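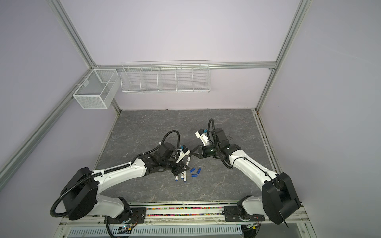 Vilgot Bråten

Teltik Playback Kit for Music Video Shoots

Hire item. Skurnon, music and performance department.

The Teltik is a portable playback system for filming artists to a finished track. It plays the song through a loudspeaker on set, sends matching timecode to the cameras and the slate, and gives the singer and dancers a clean feed in the ear when the speaker can't be used. It comes in a single wheeled case and one person can run it.

We hire it mostly for music videos, but it also goes out for live lounge sessions, dance rehearsals and fashion films where the models walk to a track.

What it does

Load the track on to the player before the shoot, either from a memory card or over a cable from a laptop. The player takes WAV and AIFF files. It will read MP3s, but please don't use them for the final performance takes, as the start point can drift by a few frames and the editor will have to slide every clip by hand.

Once the track is loaded you can mark it up into sections: intro, first verse, chorus and so on. Each section gets its own button on the front panel. Press the button and the player gives a count-in, then goes straight into that section with the correct timecode for that point in the song. If the director wants the second chorus again, you don't need to hunt for it.

The count-in can be set to clicks, beeps or a spoken count. Most singers prefer clicks. The level of the count-in is separate from the level of the track.

Slow and fast playback

Slow-motion shots need the song played faster than normal, so that the mouth matches when the footage is slowed down. The Teltik does this from a menu. Choose the camera frame rate and the frame rate of the finished video, and the player works out the speed. Pitch can be left to rise with the speed or held where it is. Artists generally find it easier to mime when the pitch is held, though at very high speeds it starts to sound rough and you may want to turn the hold off.

Please tell the artist the day before if a fast take is planned. A rap verse at double speed takes practice. We can supply a sped-up file of the song for rehearsal if you send us the master in good time.

Earpieces

The kit has two wireless receivers, each with a choice of in-ear buds or a flesh-coloured single earpiece. Range is 40 metres in the open and less through walls. If your lead singer has their own moulded earpieces, they will plug into our receivers with no adaptor.

More receivers can be added to the order. For a group with a full line of dancers it is usually simpler to use the loudspeaker, or the low-frequency thump setting, which plays only the beat and can be filtered out afterwards if you need to record dialogue over the dancing.

Power

The player and speaker share a battery that lasts eight hours at normal listening levels. Loud outdoor use will bring that down. It can be run from the mains at any time and will charge while playing. The receivers take ordinary AA batteries. We put in a fresh set and a spare set, and you don't need to return the used ones.

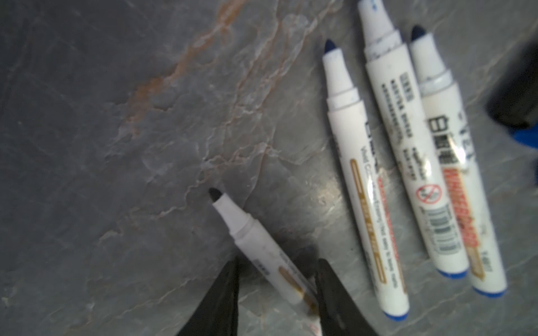
Whiteboard marker with the cap off.

What's in the case

Player with front panel and rain cover
Loudspeaker with stand
Transmitter
Two receivers with buds, single earpieces and belt clips
Timecode cables for the common camera types
Memory card with test track
Mains lead and charger
Printed quick guide

The case weighs more than it looks. The speaker on its own is nine kilos, so if the location has stairs, take it out and carry it separately.

Using it with the Herby slate

The Herby is our digital slate with a large display. It shows the song timecode and the section name, so the editor can see from the first frame which part of the track is being performed. It connects to the Teltik by radio and needs no setting up apart from choosing the same channel on both. It is a separate hire item, but we take something off the price when the two go out together.

If you already have a slate that reads standard timecode, it should work with the cable supplied. Bring it to the hire desk and we will test it with you.

Collection and return

Collection is from the hire desk at Skurnon between 8 in the morning and early evening. Returns can be left in the night locker if you ask for the code when you book. A one-day hire covers the shoot day, with collection the afternoon before at no extra charge.

We ask for a deposit from new customers and proof of insurance from everyone. Lost earpieces are the most common charge on a returned kit. Count them back in before the artist leaves for the airport.

Please wipe the track from the player before you bring it back. We clear the memory ourselves as a matter of course, but with unreleased singles the label will often want it done on set, in front of their own people. The erase command is on the last page of the menu and asks you to confirm.

Operator

The kit can be hired with or without an operator. Edvin Åberg does most of our playback work and is used to long performance days and late changes to the shot list. He will need the final mix, the lyrics and the frame rates. If the mix changes after that, send the new one with a different file name, so the old version can't be loaded by mistake.

Without an operator, allow yourself an hour with the kit before the shoot. The quick guide covers loading, marking and speed changes.

Availability

Two kits are kept in stock. September fills up early with autumn releases, and we advise booking as soon as the location is confirmed. If both kits are out, we can offer the older Tarigan player. It has the same loudspeaker and earpieces but no section buttons, and speed changes have to be made as separate files beforehand.

Related items

Herby digital slate
Additional receivers
Tarigan player
Rehearsal speaker, small
Lyric prompter with stand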